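Vultero Q2 Ticket and Queue Terminal for Branch Offices

Overview | Technical details | Delivery | Contact

The Vultero Q2 is a free-standing terminal for banks, savings societies, post counters and municipal offices. The visitor touches the screen, chooses the service and receives a printed ticket with a number. The same number is later shown on the wall display and called by a recorded voice. The terminal was developed by Wijesinghe Branch Systems and is assembled in our workshop in Evbridge.

Many of our customers had before a simple roll of paper numbers. Such a roll works well when there is one queue, but a branch normally has several kinds of visitors: one wants to pay in cash, another has an appointment for a loan, a third has only come to collect a card. With the Q2 each service gets its own letter and its own queue, and the staff can move a visitor from one queue to another without giving a new ticket.

What the visitor sees

The start page has up to eight large buttons. The text and colour of each button can be changed by the branch manager from any office computer. Three languages can be active at the same time, and the language choice stays visible on every page. For visitors in a wheelchair there is a key which brings all the buttons to the lower half of the screen.

If the visitor has an appointment, he or she can type the booking code or hold the code under the reader. The adviser then gets a message that the person has arrived.

What the staff see

The calling program is called Follotitz and it runs in the browser, so there is nothing to install at the counter. It shows who is waiting, for which service and for how long. One click calls the next number. Reports can be saved as a table at the end of the day.

Technical details

Screen: 22 inch, touch, hardened glass
Printer: thermal, with automatic cutter, 4,000 tickets per roll
Paper warning: sent by e-mail when 200 tickets are left
Weight: 40 kg without floor plate
Network: cable or wireless
Power: 230 V, normal wall socket
Housing: powder-coated steel, white or dark blue
Lock: two keys are included, further keys on request

Please note that the floor plate must be ordered separately. On a stone floor the terminal can also be screwed down directly, but we ask you to check first with the owner of the building.

Delivery and installation

We deliver on a pallet to the ground floor. Our technician Kasun Howlader or one of his colleagues comes on an agreed day, connects the terminal and shows the staff how to change the paper. For orders of more than 50 terminals we make a separate plan with you, branch by branch.

The guarantee is two years on all parts except the print head, for which it is one year. Spare print heads are kept in stock.

Contact

For prices and a trial terminal please write to Farzana Wanigasekara in the sales office. Questions about Follotitz and existing booking systems are answered by Mei Begay. The next open day in our showroom is in October, and registration is free of charge. 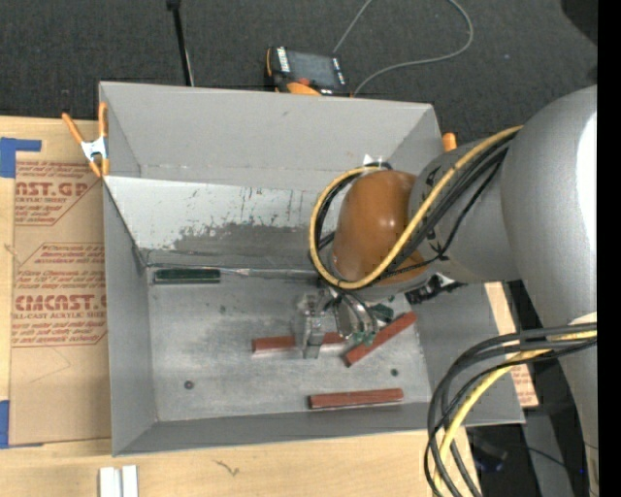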